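Knife-and-Board Task: Frequently Asked Questions About the October Fault

We have been getting the same questions in slightly different tones of voice, so the answers now live on one page. It covers the kitchen task in the Triminthorpe simulation suite, version 2, and the business with the knife.

What went wrong?

The arm was asked to bring a chef's knife to a cutting board and stop short of it. In some episodes it didn't stop. The blade went through the board as if the board were a rumor, and the episode was then scored as a success.

Was anyone hurt?

No. It was a simulation. The only casualty was our success rate, which had been looking suspiciously good since the summer.

How did you miss it?

The scorer checked where the handle ended up. It never asked what the blade had been doing on the way. We had a contact check, but it listened for contacts between the arm and the board, and the knife was registered as neither. As far as the safety logic was concerned, the knife was scenery.

We found it during a replay review, when somebody slowed an episode down to look at something else.

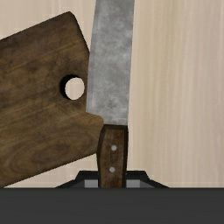 The underlying cause was a collision shape. When the knife model was swapped in the spring, the handle kept its collision shape and the blade lost its own. The blade still rendered perfectly well, so it passed every inspection that consisted of a person looking at it – and those were the inspections we had.

How many episodes are affected?

We reran the full set of 3,000. In 300 of them the blade passed through something solid. Those episodes have been relabeled as failures and tagged, so you can drop them or study them, depending on your temperament.

I trained a policy on the old data. Should I worry?

If it only ever runs in simulation, retrain when convenient. If it is going anywhere near a real arm with a real edge on it, stop using it today. A policy that learned that boards are optional will act on that belief, and the real board will disagree.

Does this affect the Wuteck arm settings?

The force limits in the Wuteck profile are unchanged. They also wouldn't have saved you here, as a blade with no collision shape produces no force to limit. We mention this because several people wrote in to say their force limits were fine. We believe them.

What about the Prastton and Zieliński scene packs?

Prastton is affected, as it uses the same knife. Zieliński ships its own utensils and came through the rerun clean.

What has been fixed?

The blade has its collision shape back. Any contact between a held tool and a fixed object now counts against the episode. The build also refuses to finish if a visible part has no collision shape, which has already caught a ladle.

Do I need to download everything again?

Only the scene files and the labels. The old labels stay up, marked as withdrawn, for anyone who needs to reproduce an embarrassing number.

My success rate dropped after the update. Is that a bug?

No, sorry.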